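Clearing crumbs off a bare mattress, small bedroom version

Posted 4/17/24

Quick one, between loads. The room is tiny, washer-dryer stack right next to the bed, so whatever gets dropped ends up on the quilting. Do this before the clean sheet goes on.

What you need
Dustpan, hand brush. A basket for the laundry - keep it on the floor, not on the bed.

Step 1. Strip it and set the dustpan down near the edge, brush with it.

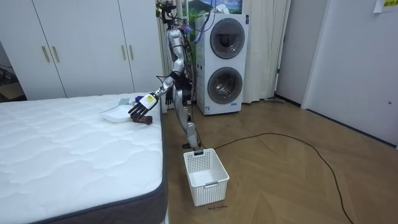 Step 2. Sweep toward the pan

Big bits first. Pan flat on the matress, lip down, then short strokes. Wavy stitching holds crumbs so go along the seams, not accross. I use a blue-handled brush, any soft one does. Wrappers and crumpled bits, just push them straight in.
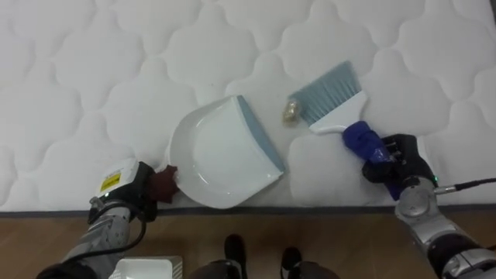
Comment from Nkuna: Does the brush not snag the seams? Mine did on a Kundis topper, stiff bristles. Switched to a softer one in July and no more pulled threads.

Right, soft bristles only. Stiff ones are for floors.

Step 3. Cloths last. Wipe with a barely damp one, then leave the bed bare up to 60 minutes. 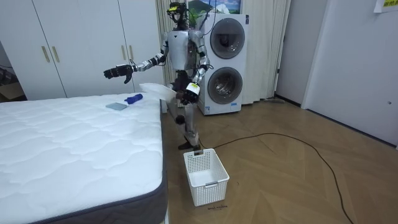 Sheet on after that, corners at the wall side first. Dirty cloths go in with the next load.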